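4 Aug 2023

## Specify the finish before the stone

Most residential stone schedules give the name of the slab, the thickness and the edge profile. The finish gets one word at the end of the line, usually "polished," and often that word was carried over from the last job. I think this is the wrong order. Finish decides how a counter reads under light and how soon wear shows, and it should be settled before anyone visits a slab yard.

The case for polish is familiar. It deepens color, it wipes down easily, and it is what most yards stock. On granite I have little quarrel with it. Marble is a different material. It is mostly calcite, and calcite reacts with acid. Lemon juice left on a polished marble counter removes the gloss where it sits, and the dull mark stands out against everything next to it. A sealer slows staining. It does not stop etching, and sales sheets that blur the two should be corrected.

A honed surface etches at the same rate, but the mark has less gloss to interrupt. In the Skanier kitchen we honed the island and polished the splashback, which takes no cutting and little acid. The change added $1,620 to a stone package that already included 71 square feet of slab. The client objected to the figure in January and has not raised it since.

Lighting is the second problem. A polished horizontal face returns every fixture above it, and under-cabinet strips are the worst offenders. Samples are too small to show this. Ask for a full slab laid flat under the lamps you intend to use.

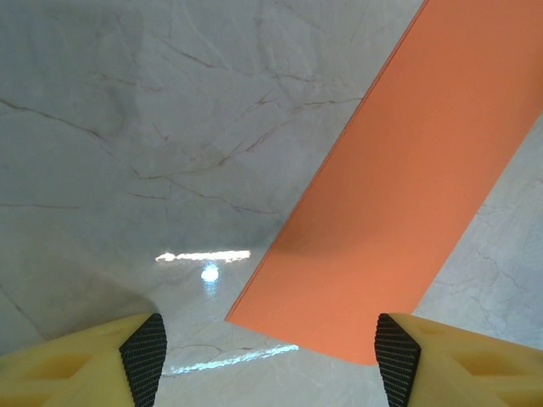
*Polished marble with reddish-brown and gray veining; glare in the lower half.*

Rokov now lists finish as the first column of its schedule template, ahead of the stone name. Other offices should copy it. Where the client insists on polish, record that in writing, along with the cleaning instructions and the fixture positions.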